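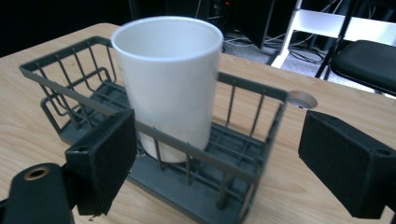

Fig. 1. White cup in a wire basket. Note the plain, slightly rolled rim.

History of Everyday Ceramics
Handout 4: Glaze, and why it took so long to get it right

Feb 5, 2021

Last time we got as far as the first fired pots, and several of you asked what happened when people wanted to store something wet in them. Good question, because it leads straight into today's topic! A low-fired pot is full of tiny holes. Fill one with water, leave it on a shelf, and by morning the outside feels damp. That is fine for cooling drinking water in a hot country (people still use pots this way, and it works beautifully) but not much use for oil or wine.

Ways to seal a pot without glaze
Rubbing the surface with a smooth stone before firing packs the clay down and gives a soft shine. This is called burnishing. It slows the water but doesn't stop it. Other potters coated the inside with pitch, beeswax, milk or starchy cooking water. Try the milk method at home on an unglazed flowerpot saucer if you get the chance — the smell is memorable.

What a glaze is
A glaze is a thin layer of glass melted onto clay. Every glaze needs three kinds of ingredient:

Glass former. Almost always silica, which you know as sand, quartz or flint.
Flux. Brings the melting point down. Silica alone melts far above anything an early kiln could reach. Wood ash, soda, lead and feldspar have all been used.
Stiffener. Usually alumina, which comes in with the clay. Without it the glaze runs off the pot and glues it to the kiln shelf.

Once you have this in your head, the whole history of glaze becomes a story about fluxes. Who had which one, and how hot could they fire?

Ash glazes
My favorite part of the course. In a wood-fired kiln, ash flies through the chamber on the draft and lands on the shoulders of the pots. If the kiln is hot enough, the ash melts together with the surface of the clay and makes a greenish, runny glass. Chinese potters saw this happening more than 2000 years ago and began putting ash on deliberately. Look at the shoulder of an early jar and you can often tell which side faced the fire.

Lead glazes
Lead melts low and gives bright, smooth color, so it spread widely wherever kilns were cooler. It is also poisonous. The danger was worst for the people grinding and dipping, and for anyone keeping vinegar or fruit juice in a badly fired dish. We will read the workshop letters of Märta Lie on this in May. She writes about her own hands in a way that is hard to forget.

Tin glazes
Add tin oxide to a lead glaze and it turns white and opaque. Potters in the Islamic world used it to cover ordinary buff clay with a white ground they could paint on. From there the method traveled to Spain, Italy and the Netherlands. Blue and white Delft is tin glaze over earthenware, and if you look at a chipped edge the clay underneath gives it away.

Salt glazes
Throw damp salt into a hot kiln and the vapor reacts with the silica in the clay. The surface comes out pitted like orange peel. German stoneware jugs are the classic case. No dipping, no brushing, the kiln does it all!

When glazes go wrong
Crazing: a net of fine cracks. The glaze shrank more than the clay as it cooled.
Shivering: the opposite problem. The glaze is squeezed and flakes off at the edges.
Crawling: bare patches where the glaze pulled back, often from dust or a greasy thumb.
Pinholes: gas bubbles that broke the surface and didn't heal over.

People do craze pots on purpose, of course. Rubbing ink or tea into the cracks makes the pattern stand out, and some of the most admired bowls in the world are crazed from top to bottom.

Reading for next week
Hedvig Haugen, "Kiln Notes from Zastalholm," chapter 2. Skip the tables if you like, but don't skip the section on stacking. Page 26 has the kiln drawing we will work from in class.

To bring
One chipped or broken piece of pottery from home, wrapped in newspaper. Old flowerpots count. We will sort them by the color of the broken edge and try to guess the firing range of each.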